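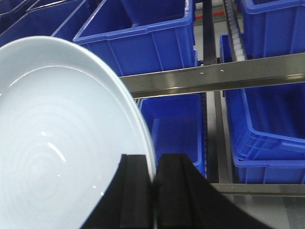
Plato blanco grande, visto de cerca.

Informe de seguimiento del comedor vecinal Geltska
Domingo 15 de abril

Hola a todos los de la fundación Cader, y gracias por la paciencia, que ya sé que este informe lo esperabais antes. He estado liadísima con el cambio de horario de las cenas y lo he ido dejando. Os cuento cómo vamos, con lo bueno y lo menos bueno.

Lo primero: servimos cenas cuatro noches por semana, una más que cuando firmamos el convenio en octubre. En estos meses han salido de la cocina 1379 raciones. La noche nueva es la del martes y va más floja que las demás, pero la queremos mantener porque la gente que viene ese día no suele venir los otros (familias con críos pequeños, sobre todo, que cenan pronto y se van pronto).

De dinero vamos justos pero bien. De los 4000 euros del segundo plazo, la mayor parte se ha ido en comida fresca y en la factura del gas, que en invierno nos dio un susto. Sfakianakis nos sigue dejando el aceite y las legumbres a precio de mayorista, y con eso hemos podido comprar pescado cada quince días, cosa que en el presupuesto original ni soñábamos. El arreglo de la campana extractora lo hemos pagado con lo que sobró del primer plazo; tenéis la factura en la carpeta compartida, junto con la de Dekora por pintar el comedor. ¡El amarillo quedó precioso, tenéis que venir a verlo!

Lo que no ha funcionado: el taller de cocina de los sábados. Nos habíamos comprometido a llenar un grupo de 20 personas y no hemos pasado de la mitad ninguna semana. Creo que el horario era malísimo (las diez de la mañana, a quién se le ocurre, pues a mí) y que pedir inscripción por correo echó para atrás a bastante gente. Para el próximo trimestre propongo pasarlo a la tarde y apuntar a la gente en la puerta, a boli.

También se nos ha atascado el carné de manipulador de alimentos. Faltan tres personas por sacarlo y el curso que estaba previsto se aplazó. En cuanto tengamos fecha os la mando.

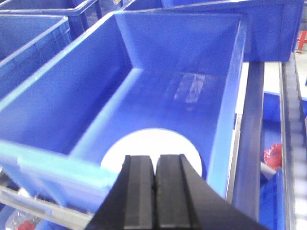 Emmanuel Barasa opina que lo del martes habría que revisarlo antes del verano, que con tan pocas cenas la noche sale cara y que quizá compensaría juntarla con la del miércoles. Lo hemos hablado un par de veces y todavía no me convence, pero le he prometido que os lo pondría por escrito y aquí queda.

Rodel Sison me ha pasado el menú del próximo trimestre y hay más verdura y menos pasta, que era una petición de la encuesta. Por cierto, contestaron 34 personas y casi todas pedían lo mismo: sopa. ¡Pues sopa tendrán!

Os pido dos cosas. Una, permiso para mover al gas lo que no se ha gastado del taller. Otra, que me digáis si el tercer plazo llega antes del verano, porque tengo que cerrar el pedido grande de conservas y prefiero no adelantarlo de la caja.

Un abrazo.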